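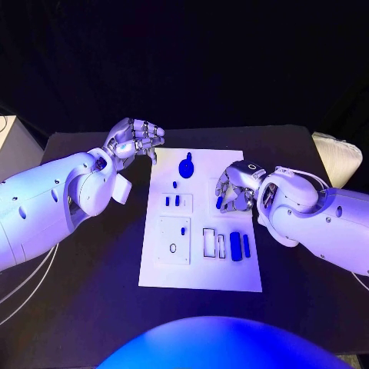 Dark tabletop, white sheet laid flat in the middle.

WONDACH BUILDING - WALK-ROUND CHECKLIST, SEPTEMBER
Filled in by: Halina Cieślak
Second pair of eyes: Brayan Giraldo (ground floor only, left at 11:30)
Ratings: OK / Not OK / Not shown to me. The last one is my addition. The old form let people tick OK for things they had been told were fine.

1. EXITS AND STAIRS

1.1 Front doors open fully from inside without a key. OK.
Comment: Tried both leaves. The left one drags on the mat but it opens.

1.2 Rear exit clear on both sides. Not OK.
Comment: Clear on the inside. Outside there was a pallet of floor tile a foot and a half from the door. I was told it had arrived that morning. It had leaves on it.

1.3 Stairwell free of storage. Not OK.
Comment: Same folding chairs as last time, same landing. Last month's sheet says "moved." Moved where? They may have gone up one step.

1.4 Handrails tight. OK, except third floor.
Comment: Top bracket turns in the wall. Somebody filled around it with caulk and painted it nicely.

1.5 Exit signs lit. OK.
Comment: All lit on house power. See 3.2 before anybody gets pleased about this.

2. FIRE EQUIPMENT

2.1 Extinguishers present, hung, tag in date. Not OK.
Comment: Second floor hallway unit is propping a door. The tag is in date. I don't care for the way three tags in a row are initialed in the same pen at the same slant, and I would like to see the invoice from Irnik for that visit. Rainer Steinbach says it's on file. I asked for the file and got an explanation of the filing system.

2.2 Gauges in the green. OK.

2.3 Pull stations not blocked. OK.
Comment: The one by the mailboxes has a coat hook screwed in right next to it. No coat on it when I passed. Take the hook down.

2.4 Alarm panel showing normal. Not OK.
Comment: Panel shows code 415 and a yellow light. I was told "it always does that." The manual was not in the box under the panel where the label says it is. Until someone can tell me what 415 means, this line stays Not OK.

2.5 Fire doors close and latch by themselves. Not OK.
Comment: Two that don't latch, both on the second floor. One needs the closer adjusted. The other has been planed at some point and now there's a gap I can get my finger into.

3. ELECTRICAL

3.1 Panel covers on, three feet clear in front. OK.
Comment: First time in a long while. Thank you to whoever moved the mop bucket.

3.2 Emergency lights tested on battery. Not shown to me.
Comment: The log says tested, every month, every fixture, "pass." I pushed the test button on the one at the foot of the stairs and it went out. So either it failed since the last test or nobody is pushing the buttons. I know which I'd bet on. Marleny Valderrama is getting a ladder and we'll do the lot together on Saturday.

3.3 No extension cords used as permanent wiring. Not OK.
Comment: Break room, behind the fridge. Cord runs under the rug. The rug is newer than the cord.

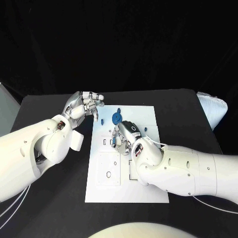
3.4 Space heaters off the premises. OK, I suppose.
Comment: Didn't find any. It's still warm out, so this proves very little. Ask me again when the mornings turn.

3.5 GFCI outlets trip and reset. OK in restrooms, Not OK in break room.
Comment: Left of the sink trips but won't reset. Taped over now.

4. WATER AND HEAT

4.1 Water heater relief valve piped down to the floor. OK.

4.2 No leaks at the heater. Not OK.
Comment: Semier quoted 888 dollars to replace the fittings and says the drip is "condensation." If it's condensation, what are we paying them to replace? Get a second price from Tello before signing anything.

4.3 Hot tap temperature reading taken. Not shown to me.
Comment: The thermometer is missing from the drawer again.

5. ROOF AND OUTSIDE

5.1 Drains clear. OK.
Comment: Checked from the hatch only. I'm not walking up there until the edge rail is back.

5.2 Walkway level, no trip edges. Not OK.
Comment: Slab by the ramp has lifted again. The last repair cost 3000 dollars and came with a promise that it would outlive all of us. Consuelo Yupanqui has the paperwork and should call them before we start talking about new money. A 200 dollar grind-down would take the edge off for now.

5.3 Ramp lights working. OK.

FOLLOW-UP

Pallet at rear exit: Rainer, today. I'll look on my way out.
Panel code: Rainer, in writing please.
Emergency lights: Marleny and me, Saturday, 9:00.
Break room cord and outlet: Brayan to arrange an electrician.
Slab: Consuelo.
Chairs on the landing: whoever owns them. If they're still there next month they go to the curb.

Added at 4:40 p.m.: pallet has been moved. It's now in front of the gas meter.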